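3. Setting and household interviews

Figure 1. Interior with patterned walls and a plank floor.
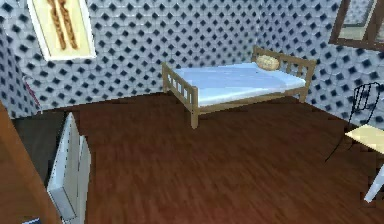
Dratmont has been written about by outsiders twice, first as a mill town and later as a town without a mill. Neither account says much about how lodgers and landladies dealt with each other across lines of class, which was the matter Karimi and Fjeld took up when they boarded there in February. Their field notes cover 949 pages, and five of the households they visited are treated in this section. People spoke readily about rooms. A papered wall, such as the one in Figure 1 with its small dark diamonds set in diagonal rows on a pale ground, was taken as a sign that a family let to clerks; bare boards on the floor carried no such meaning.

Three of the five landladies had grown up in Osard and kept its habit of feeding lodgers at a separate table. Taheri (personal communication, June 2023) reads this as deference. We are less sure — the women themselves spoke of it as a way to keep the kitchen private, and two of them ate later than their lodgers by choice.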